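Drelholm Gives Its Old Sofa a Room, and the Room Fills Up

By Maritza Agudelo
29 March 2024

The cream leather sofa that spent most of a decade blocking the second exit at the Drelholm community building has been moved into a proper lounge, and residents have responded by sitting on it.

The room, off the main corridor past the mailboxes, used to hold folding chairs, a broken treadmill and the decorations for a summer fair that was rained out one August and never rescheduled. It reopened this month after a makeover that cost $245, most of it spent on paint. The building's tenants' association had asked for a good deal more. The management company, Zarkine, offered the contents of its own storage unit instead.

Out of that unit came the side table. The sofa was already on the premises, which everyone with a bruised shin could confirm. It is a big, buttoned, quilted piece with padded headrests, the sort of thing that looks as if it should come with a remote control and a drink. Getting it around the corner by the boiler closet took most of a morning and the removal of one door, now leaning in the hallway and expected to be rehung.

"We measured the sofa and we measured the doorway," said Delphine Orr, who has lived on the third floor long enough to remember the treadmill working. "What we did was measure them in different units."

The walls went from mustard to off-white. There was a vote on this. Off-white won by 17 to 8, with the losing side holding out for a shade called Marulanda Clay, and one member of it still carrying the paint card in her purse. Anyone who wants to see it need only ask, and in some cases need not ask.

Then there is the matter of the blanket.

A lounge with a leather sofa gets cold in the first minute of sitting, and someone on the second floor put up a note asking for throws. The note brought in 30 of them. They arrived in grocery bags, in a suitcase, and in one instance over the shoulders of the person donating it. Several were crocheted. A few had holes that their owners described as part of the pattern. One was a beach towel, and its owner has been spoken to.

The association had not planned for a surplus. It set a limit of one throw on the sofa at any time, to be changed every other week, with the rest kept in the linen closet upstairs. The teal-blue turn has come up now, and it has been popular. It is soft, it is fuzzy, and it goes with nothing else in the room, so there has been no need to argue about whether it matches.

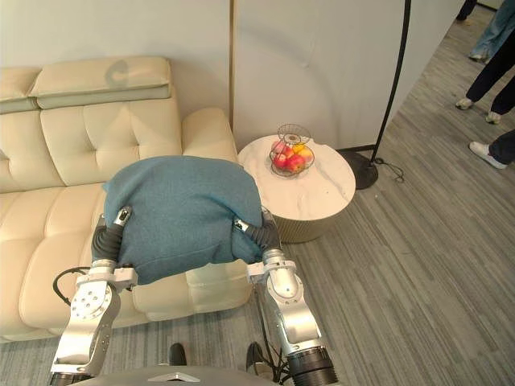 Teal on cream leather, with the marble-topped table at the far end.

How the throw should sit on the sofa is not settled. The notice by the light switch says "folded, on the seat," which sounded clear enough when it was typed. Some residents fold in thirds and square the edges. Others prefer to leave it in a heap, on the grounds that a blanket in a heap is ready for use and a blanket in thirds is waiting for guests. A third group drapes it over an armrest and leaves before anyone can comment.

Orr is a thirds person. Her neighbor across the landing, Wendell Pruitt, is for the heap. "It's a blanket," he said, when asked to expand on this. "You get under it."

The table has caused less trouble. It is round, with a white marble top, gray veins and a ribbed, brass-gold base, and it is by some distance the fanciest thing on the ground floor. Nobody at Zarkine could say how it came to be in the storage unit, though the company did ask, twice, whether it was being looked after. A request for coasters has gone up beside the blanket notice. So far two have been handed in. One is a folded bus schedule.

The rules for the room fit on a single sheet. Shoes stay off the sofa. Hot food stays in the kitchen. Phone calls are to be taken in the corridor, where, as several people have pointed out, they can be heard just as well. There had been a line about napping, but it was struck at the last meeting when it came out that the person who proposed it had been asleep in the room that same afternoon.

Use has been steady. On most evenings the good end of the sofa, the one by the table, is taken soon after dinner, and latecomers have been seen walking past the door more than once in the hope of a change. A suggestion that people book the seat by the hour was read aloud, considered and put back in the suggestion box.

Word has reached the neighbors at Drimunmont, two streets over, whose own lounge has three armchairs and a fish tank. A small party came by last week to look. They were polite about the table and tried the sofa in turns, and one of them asked whether any of the spare throws might be available. The answer was yes, as many as they could carry, and the beach towel was brought down at once.

Next on the list is a second lamp, to join the black floor lamp by the table. The ceiling light is strong enough to do surgery by, and reading under it has been compared to being questioned. The association has put the lamp on the agenda for its next meeting, along with the door, and is asking anyone with a lamp to spare to bring one. It would like to stress the word "one."

Throws are no longer being accepted. The lounge is open daily until ten, and the key is with whoever had it last.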